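打印本页 | 用电子邮件发给朋友

机器人的“脑子”里装着什么？
——一只杯子背后的软件故事

Zodell少年科学站 · 机器人栏目 · 适合8到12岁的读者

你今天拿过几次杯子？早上刷牙一次，吃早饭一次，放学回家渴坏了又是一次。你伸手，抓住，拿起来，整个过程可能还不到两秒钟，脑子里说不定还在想着动画片呢！

可是你要让机器人来做这件事，那就热闹了。机器人有胳膊，有手，有手指，关节里还有小电机，这些看得见摸得着的部分叫“硬件”。光有硬件，机器人只会一动不动地待着。让它看、让它想、让它动的，是一行一行写出来的程序，也就是“软件”。

这一期我们就钻进软件里看一看，任务只有一个：伸手去拿桌上的一只杯子。

第一关：看见

机器人用摄像头看东西。摄像头交给电脑的是一大片数字，每个数字说的是一个小点有多亮、是什么颜色。你可以拿放大镜凑近电视屏幕瞧一瞧（看一眼就好，别凑太久），会发现画面是由密密麻麻的小点拼成的。电脑拿到的，就是这些小点的“成绩单”。

那杯子在哪儿呢？数字里可没写着“杯子”两个字。负责从数字里找出东西的软件，叫“感知”程序。它要回答三个问题：

桌上有什么？
它在哪里？
它是怎么摆着的？

第三个问题特别有意思！同一只杯子，可以口朝上站着，可以躺着，也可以倒扣着。口朝上的杯子，从上面看是一个洞；倒扣的杯子，从上面看是一个圆圆的平面。如果感知程序弄错了，机器人就可能往一个倒扣的杯子上倒果汁，那桌子可就遭殃了。

还有些东西天生就难认。比如用细铁丝弯成的架子，到处都是空隙，目光会从中间穿过去，看到后面的桌子和墙。程序得想明白：这几根细细的线是连在一起的，它们合起来是一个东西，后面那些是别的东西。你用手指搭一个“窗户”挡在眼前，再看看窗外的树，就能体会到程序的烦恼了。

颜色太接近也会添麻烦。浅色的小东西放在浅色的桌面上，就像雪地里的白兔子，得靠一点点影子才能看出来。所以影子对机器人来说很有用，它会悄悄透露：“喂，我站在桌子上呢！”

第二关：想好怎么走

杯子找到了，手要怎么过去？

你可能会说：直直地伸过去呗！可是万一路上有个架子呢？万一胳膊肘撞到桌子呢？负责想路线的软件叫“规划”程序。它很像手机里的导航，只不过导航管的是一辆车，它要同时管好多个关节。

我们来算一笔账。假设一条机械臂有7个关节，每个关节都可以转到很多不同的角度，那么手要到达同一个地方，就有数不清的姿势可以选。你可以自己试试：把食指按在桌上的一个点，不许挪开，然后让胳膊肘抬高、放低、往外撇、往里收。手指没动，胳膊却换了一大堆姿势！机器人也是这样，规划程序要从里面挑出一个舒服又安全的。

挑路线的时候，程序会在心里“假装走一遍”。走到这里，小臂碰到架子了吗？碰到了，换一条。走到那里，手指会先碰到杯子吗？会把杯子推倒，再换一条。有的程序会撒出好多好多个试探的点，把不会撞的点一个个连起来，像玩连线画一样，直到从起点连到终点。

如果机器人有两只手，规划就更讲究了。一只手干活的时候，另一只手要待在不碍事的地方，两条胳膊还不能打架。你和同桌一起在一张纸上画画时，也得商量谁画左边谁画右边，对吧？

手到了杯子旁边，还要决定怎么抓。从上面抓？从侧面抓？大拇指放哪儿，四根手指放哪儿？一般来说，大拇指和其他手指要分别在杯子的两边，这样才能合拢起来夹住它。这一步有个名字，叫“抓取规划”。

第三关：动起来，还要动得准

路线有了，接下来轮到“控制”程序上场。它的工作听起来很简单：让每个关节按时转到该到的角度。做起来可真忙！

控制程序要不停地问关节：“你现在转到哪儿了？”关节里的传感器回答一个数字。程序把这个数字和计划里的数字一比，差了一点点，就让电机多用一点力；转过头了，就收一点力。问一次，改一次，再问一次，再改一次。在我们这次的练习程序里，每秒要问600次！你眨一下眼睛的工夫，它已经问了好多好多遍。

这种一边做一边检查的办法，叫“反馈”。你骑自行车的时候也在用反馈：车子往左歪了，你就赶紧把身子调一调；又往右歪了，再调回来。刚学车的小朋友调得太猛，车子会左摇右晃。控制程序要是力气给得太大，机械臂也会晃来晃去，像在跳舞。工程师要慢慢地试，找到刚刚好的那个数。

小实验：闭眼伸手

找一个塑料杯（千万不要用玻璃的），放在桌上。

1. 先看好杯子的位置，然后闭上眼睛，伸手去拿。拿到了吗？
2. 睁开眼睛，再拿一次。是不是容易多了？
3. 请家里人在你闭眼的时候，把杯子挪开一个手掌那么远。你再伸手，猜猜会怎么样？

第一次，你靠的是记忆和计划。第二次，你的眼睛一路都在帮忙，这就是反馈。第三次嘛，你的计划已经过时啦！机器人也会碰到这种事，所以很多软件会在手伸出去的路上，让摄像头再看几眼。

第四关：先在电脑里练

程序写好了，能马上装到真的机器人身上吗？先别急！新写的程序常常有错误，程序员管这些错误叫“虫子”。一只小小的虫子，比如把加号写成了减号，就可能让机械臂朝反方向挥过去。

所以工程师会先造一个假的世界，在电脑里造！这叫“仿真”。假世界里有假的桌子、假的墙、假的杯子，还有假的机器人。这些东西在屏幕上看着挺像真的，连影子都有，其实全是电脑算出来的。

我们用来练习的仿真软件叫Sitix。在Sitix里，杯子摔一百次也不会碎，机械臂撞了墙，点一下“重新开始”，大家就都回到原来的位置了。负责规划路线的小工具叫Posusitz，它会把胳膊要走的路画成一条弯弯的线，让你看清楚每一步。

仿真最棒的地方，是可以出好多好多道不一样的题。杯子往左挪一点，是一道题。杯子倒过来，又是一道题。换个颜色，换个灯光，都是新题！我们的题库叫Durrani，里面现在有2,244道摆放题，其中118道用到了倒扣的杯子。程序要把它们都练一练，就像你做口算练习，光会做一道“3加5”可不够。

那假世界和真世界一模一样吗？还差一些。真的杯子可能有点滑，真的电机可能有点慢，真的灯光下午和晚上也不同。在电脑里拿了满分的程序，到了真机器人上也会手忙脚乱。工程师就故意把假世界弄得“乱”一点：让桌面有时滑、有时涩，让光线有时亮、有时暗。程序见识得多了，到了外面就没那么容易慌。

要是出错了，去哪儿找原因？

软件会写日记！这种日记叫“日志”。几点几分看见了什么，手走到了哪里，哪个关节用了多大的力，一条条都记下来。杯子倒了，工程师就翻开日志往回查：

是看错了吗？比如杯子明明在这边，感知程序说在那边。
是路线没想好吗？比如手腕太低，蹭到了架子。
是没动准吗？比如计划让手停下，手却多走了一点点。

找到是哪一关出了毛病，就改那一关。我们第一次写“靠近杯子”的程序时，连着改了9遍。第一遍的时候，手从正上方压下来，把杯子按得死死的，手指根本合不拢，那个样子真的很好笑。后来改成从侧面靠过去，手指张开，先让大拇指到位，这才有点像样。

现在轮到你来当工程师了。下面是Sitix里的一道题：桌上有一只倒扣的淡紫色杯子和一个空空的黄色铁丝碗架，一只手已经到了杯子旁边，大拇指离杯子只差一点点，另一只手张着，悬在桌子上方。想一想，感知程序要怎样知道杯口朝着哪边？这只手的四根手指，接下来该往哪儿走？如果要把胳膊收回来，哪条路不会碰到碗架？拿张纸，把你的路线画出来吧！

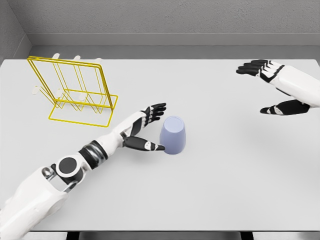

词语小口袋

感知：从摄像头的数字里找出东西，弄清它在哪里、怎么摆着。

规划：提前想好手和胳膊要走的路，避开会撞到的东西。

抓取规划：决定从哪个方向抓、每根手指放在哪儿。

控制：让关节照着计划转动，一边动一边改。

反馈：把“现在的样子”和“想要的样子”比一比，再做调整。

仿真：在电脑里造一个假世界，让程序先练习。

日志：软件自己写的日记，找错误的时候特别管用。

画好路线的小读者，可以请大人帮忙拍下来寄给编辑部，记得在旁边写上你为什么选这条路。下一期我们来聊聊机器人的手指怎么知道自己碰到了东西！

联系我们 | 版权所有 Zodell少年科学站 | 返回顶部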